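Lecture 9: Learning manipulation from hand-held gripper demonstrations

Reading before class: the Wotar project report, sections 2 and 4. Bring your notes on behavior cloning from last week.

1. The problem

A policy for picking and placing needs examples of picking and placing. The usual source is teleoperation, where a person drives the robot arm remotely and every joint command is recorded. The data matches the robot exactly, but collection is slow and tied to one lab and one arm. Policies trained this way tend to fail when the table, the lighting or the background changes.

2. The hand-held approach

The person holds the gripper and does the task directly. A camera mounted on the tool records what the gripper sees, and the tool's motion is recovered from the video afterward. No robot is present during collection, so it can be done in any room with any furniture.

Three things have to be recovered from each recording:
- the path of the gripper in space
- the opening width of the fingers over time
- the time offset between the video and the width signal

The third is easy to forget. A small offset teaches the policy to close too early – see problem 2 on the homework.

3. The Wotar comparison

Two training sets were built, each with 2000 demonstrations. The Umell set used one table and one plain background. The Nullico set changed the support surface, the backdrop and the objects between sessions. The network, training schedule and test tasks were the same for both.

On the familiar table the two policies scored close together. In new rooms the Nullico policy did clearly better, mostly in the approach phase. Once the fingers were around the object, the difference was small.

Patterned cloth matters here. Printed fabric gives the motion tracker plenty of features, but it also makes object edges harder to separate from what lies behind them. Compare the cloth on the chair seat and the balloon print on the wall with the small items between them.

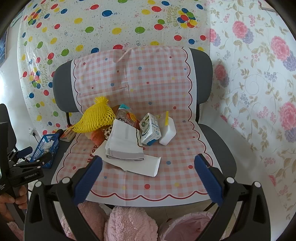 4. Limits of the method

Hand motion can be faster than the arm can follow, so paths must be checked against joint limits before training. Force is not recorded. Soft items such as foam and knitted pieces can look well grasped on video when the grip is poor.

5. For next time

Read the Wieczorek notes on filtering demonstrations. Homework is due at the start of lecture on 22 February 2022.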